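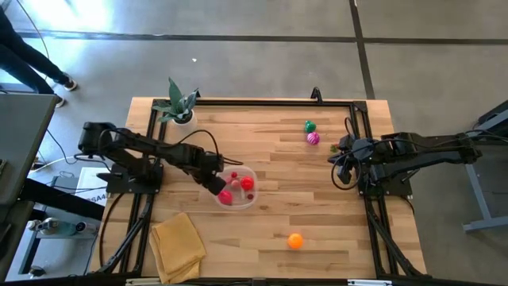

*Bench two at Dolholm. Two arms, a clear tub, and the small round things that are supposed to end up in it.*

## Sorting without labels: a gallery, and some doubts

The method is called Mondel. Dirk Jansen's write-up says it lets a pair of arms learn a pick-and-place job from 30 demonstrations, with no labels on the objects and no model of the container. I was asked to put together a page about it. I'm less convinced than Dirk is, so take the notes below in that spirit.

**The objects.** Mostly balls or close to it: bright red, orange, magenta with white swirls. A policy that can pick up one ball has a good start on the next one. I'd like to see the same score on a spoon, or a sock.

**The tub.** It's shallow and see-through, and the write-up makes a lot of that, as clear plastic gives depth cameras trouble. Fair enough. But the paper tests one tub, and I can't find a run where it starts on the other side of the table.

**The cloth.** The yellow one, folded at the near left. Folding has its own section in the write-up, with 20 trials and no breakdown of which folds failed. Mairéad Ó Dubhghaill asked for one in October and is still waiting.

**Two arms or one?** The title says "bimanual." Going by the trial logs, the arms mostly take turns – one works and the other hangs back over its own half. Choo, the older baseline, used a single arm and finished 2 points behind. That gap could easily vanish with a different random seed.

**What would change my mind.** A repeat at Bollach, on their table and under their lights, run by people who didn't collect the demonstrations. Dirk says the code will be ready for them by then. He hasn't said when "then" is.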